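Stosetti called at ten to eight in the morning, while I was trying to butter toast one-handed, to say my socket was ready. I had been waiting on that call since the start of August and I'm a little embarrassed by how fast I got in the car.

For anyone new to this blog (hi!), I lost my right arm below the elbow as an adult, and I've worn some kind of prosthesis on and off ever since. Mostly off, if you ask my mother. My first one was a body-powered hook with a cable across the shoulders, and I loved it for yard work and hated it for absolutely everything else. The second was a myoelectric hand that read the muscles in my forearm and closed when I flexed. It was gorgeous. It also pinched me so badly at the inner elbow that by lunchtime I'd be sitting in the restroom at work with my sleeve rolled up and the thing in my lap.

So this round I told them I didn't care about the hand. Give me a socket I can stand. We went through 2 test sockets, the clear plastic kind where they can see your skin turn white where it's pressing, and the prosthetist at Stosetti kept heating and flaring the edge until I stopped wincing. Then I spent 15 days at home with the last one, wearing it a bit longer each day and writing down every sore spot in a notebook. Tedious! But the new one is so much better that I forgot to take it off before my nap.
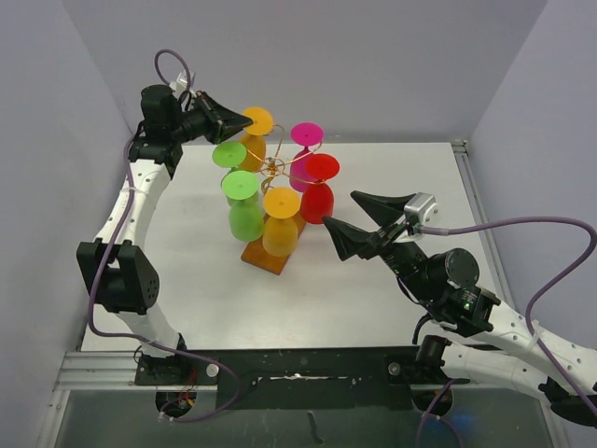 My occupational therapist is at the Flendedano clinic, across the river, and she is a big believer in practicing on stuff you really use. No pegboards after the first week. She had me folding towels, opening pill bottles, zipping a jacket that had clearly been zipped by half the county. This month I picked my own goal and I picked the stemmed plastic glasses, the bright ones, hung upside down by their stems on a little copper-colored wire tree. Red, magenta, yellow-orange, they look like a party and they weigh next to nothing, and that's the trouble. A heavy mug tells you through the socket that you've got it. A plastic wine glass tells you zip, so you have to watch the fingers the whole way, and if you flex a hair too hard you get a crunch. I go for the stem now, wrist turned in first, and ease it sideways. The wrist has to be set before you reach. I must have heard that a hundred times before it sank in.

OK, money, because I get more email about that than anything else. The insurance covered the socket and the fitting visits without much of a fight, but they turned down the powered wrist as "not medically necessary," and the appeal took 6 weeks. They said yes in the end. What they did not pay for was the outer glove and the spare battery, and my share came to $875. Ask for the itemized list up front, before anybody casts anything. I didn't do it last time and got three separate bills after I thought I was done.

The hand itself is a Granström. I was offered a Prundero too, which has more grips, but you switch between them with an app and I know myself, my phone is always dead in the other room. The Granström has a button on the back that I can bump with my chin or the edge of a counter. It hums a little when it opens. The dog left the room the first night and has since decided it's fine, mostly because it can hold a biscuit.

Things I still can't do: earrings, shoelaces at any decent speed, shuffling cards. I cheat on the laces with elastic ones. Cards I'm going to keep trying, we play on my sister's porch and I'm sick of being the one who only gets to cut the deck.

Next checkup is in a month, and they want to see if my arm has shrunk any. If you've been through that part, how many socks are you wearing under yours by dinnertime? I'm at one in the morning and two at night and the fit still goes a bit sloppy when it's hot out.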